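Macario Esquivel had told me to come at 8 in the morning, before the cell gets going, and to bring my own coffee. I brought two. He took one without asking and went straight back to the arm, so I can report that we started off on good terms.

Macario looks after one robot at Clonudora, the shop where old desktop computers get taken apart for their parts. One! I'd pictured a guy with a clipboard walking past rows of them. "No, just her," he said. "One is plenty. One robot can fill your whole week if you let the little stuff slide."

The little stuff, for him, mostly means the gripper. The arm itself hardly ever gives him trouble (he knocked on the desk as he said it), but the fingers go into tight places all day, and that's where he spends his mornings. He goes over the bolts with a hex key, wiggles each link by hand, and then brings the tip down over a motherboard very, very slowly to see where it ends up.
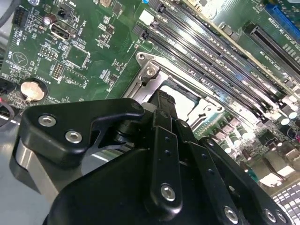

Finger tip at the processor socket, with the memory slots behind it.

"People look at the arm, and I get it, the arm's pretty," he said. "I look at the last inch. If there's any slop in those links, you see it at the tip first. Half a turn on a bolt can be your whole problem."

I asked how he knows when something is off, and he laughed at me a little. He listens, he said. He also keeps a paper notebook, which his sister Natalia Esquivel has been trying to turn into a spreadsheet since June. Natalia writes the motion programs for the cell, and she came in halfway through our talk, saw there was no third coffee, and sat down anyway.

Her side of it is the setup. Every kind of computer case gets its own program, and she's up to 111 of them. "And I'd throw out half," she said. "I wrote the early ones when I didn't know what I was doing. I'd teach a point, save it, move on. Then Macario would swap a finger and all my points were wrong and I'd be mad at him until lunch."

"Until dinner," said Macario.

So now they have a rule. Any time he touches the gripper, she gets 15 minutes with the machine before it runs anything: new tool offset, a slow pass, then a regular pass with her hand near the stop button. She used to skip the slow pass. One bent socket cured her of that, and she still has the board in a drawer (she offered to show me, and he told her please don't).

By then they had a tower ready on the slatted table and I got to stand and watch, which I could have done all day.

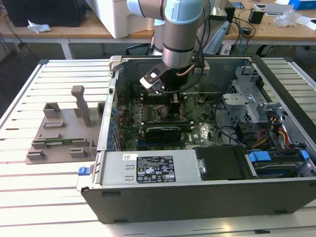 Parnix Shop Notes, no. 8, page 15

With a tower on its side and the panel off, there's a lot in there to run into. Drive cage, power wires, the graphics card. I said it looked crowded and Natalia nodded. "Cables are the worst. Metal stays where it is. A cable I can't teach a point for, so I come in high and I come in slow."

What about the arm's own cable, I wanted to know, the one looping down by the wrist? That was apparently the right question, and Macario put his coffee down for it. He leaves slack on purpose, he told me, enough for the wrist to turn all the way both directions, and he checks it by hand after every change. "Too short and it pulls. Too long and it catches on a case. You turn the wrist, you watch the loop, you turn it back."

He replaces that cable every 3000 cycles, even if it looks fine. Natalia thinks it's too often. They had clearly been over this before, and I let them go over it again while I finished my coffee.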